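Home and shared shop builds > Arms and hands
Thread: Hand crushes paper cups, force threshold or mechanics?

ognjen_g
Original post, 1/10/24

Second build thread from me, the first one was about the wrist bearings and that part is done. The arm is on the bench in the shared workshop at Kenden and the hand closes and opens on command. My problem is paper cups.

Each finger is pulled by one tendon and opened by a return spring. The tendon goes to a small geared motor in the forearm. I don't have any sensors in the fingertips. I read motor current and stop closing when it goes over a limit. With plastic blocks this works fine. With paper cups it either drops the cup on the way up or folds the wall in before the limit trips.

Settings at the moment: current limit 200 mA, sampled every 20 ms, closing speed at 80 percent. If I lower the limit, friction in the tendon tubes trips it before the finger has touched anything.

The goal is the cup game. Cups upside down on the table, something under one of them, the hand lifts the right one and sets it down again. I'd like to have it working for the workshop open evening.

Is there a way to get this out of current sensing alone, or do I have to put pads on the fingertips?

mahletw
Reply

20 ms is slow for that closing speed. Work out how far the fingertip moves between two samples. On my hand it was enough to go from first contact to a dented cup with no reading in between. Sample faster or close slower. I'd do both.

Also log the current on an empty close, all the way from open to shut, and post the curve.

Paulík
Reply

Put pads on it. Current sensing through a tendon is a bad measurement of what happens at the fingertip. You have the gearbox, the tube, the bends at each knuckle and the return spring all in the reading. I spent most of September on this with my own hand and gave up. Cheap force-sensing pads under a layer of silicone, one per finger, and I had a usable grip the same evening.

csenge_r
Reply

Don't agree with Paulík here. Pads are fine for a fingertip pinch. For a cup the finger wraps, and contact can be on any segment. If the cup touches the middle segment first, the tip pad reads zero and you keep on squeezing. I had that happen with an egg.

You can get a lot from current if you subtract the friction. Record the empty close like mahletw says, store it as a table against motor position, and set the limit on the difference.

Paulík
Reply

Then you put pads on the middle segments too. And the friction table is good until the tubes wear or the room is cold. I had a table. I was re-recording it every session.

csenge_r
Reply

Re-recording it takes one close per finger. I run it at power-up and don't think about it.

ognjen_g
Reply

Logged the empty close. The current climbs steadily as the springs load up, then there is a bump near the end on the index and middle fingers. The bump is higher than what I get from touching a cup. So a fixed limit was never going to work, that much is clear now.

Sampling is now every 8 ms. I can't go lower without moving the motor reading off the main board.

mayu_ok
Reply

The bump is probably the tendon coming off the edge of the guide at the last knuckle. I've seen it on two hands with that kind of routing. Take the cover off and look for a shiny line on the guide. If there is one, round the edge over with fine sandpaper and put a little dry PTFE on it. No oil, it collects dust and then you have a worse bump.

ognjen_g
Reply

mayu_ok: there was a line on both. Rounded them over and the bump is about half of what it was. Thanks.

Friction table is in as csenge_r described. Limit on the difference, closing speed down a lot for the last part of the travel. I have the thumb closing first and stopping at a fixed position, and the fingers come to it. Before that they all closed together and pushed the cup around.

Paulík
Reply

How many cups does it drop now?

ognjen_g
Reply

Haven't kept a tally. It picks up more than it drops. When it fails it's mostly because the arm came in too high and the fingers closed on the narrow end, and the cup slides down and out.

mahletw
Reply

That's a position problem then and you can leave the hand alone. The cup is a cone. Upside down, the wide end is at the table, so if you grip near the top it wants to squirt downward as you squeeze. Come in lower. If the knuckles would hit the table, tilt the wrist.

ognjen_g
Reply

Lowered the approach and let the wrist tilt on the lift. The blue brick is what goes under the cup. I tried a coin at first but it's hard to see on the cloth from where people will be standing.
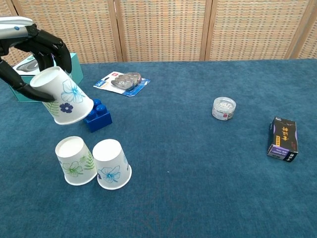
The tilt also solved something I hadn't thought about. When the arm went straight up, the rim sometimes caught the brick and dragged it along. Letting the cup swing over as it rises gets the rim away from the brick earlier.

What I still don't like is putting the cup back down. The fingers open together and the last one to let go gives the cup a push. I can slow it down but then the whole thing takes forever.

csenge_r
Reply

Open the thumb first and only a few degrees, wait, then open the rest. Your return springs are never going to be matched, so don't rely on them letting go at the same time.

mayu_ok
Reply

Or put the cup down on the cloth with a bit of downward pressure before you open. Cloth grips the rim. Doesn't work on a bare bench.

Paulík
Reply

I'd still like to see this with a cup that has water in it. Upside down and empty is the easy case.

ognjen_g
Reply

It's a cup game. There is no water in it.

Paulík
Reply

Fair enough. But your title says paper cups in general and somebody will find this thread in a year and think current sensing is enough for a drink.

mahletw
Reply

Agree with Paulík on that part. The empty cup tells you nothing about slip under load. For anything with weight I'd want a reading at the finger as well.

ognjen_g
Reply

OK, I'll ask a mod to change the title to "empty paper cups".

Thumb first works. I open it by 8 degrees, wait, then everything else. I added the downward pressure too, so I can't say which of the two did more.

Next job is the cable at the elbow, it rubs when the arm reaches across the table. I'll start a separate thread for that. The code for the friction table is in my Ralletti folder if anyone wants it, comments are a mess.

csenge_r
Reply

I'd take a look. Does it save the table per finger or one file for the hand?

ognjen_g
Reply

One file per finger. The thumb one is there but it isn't used at the moment.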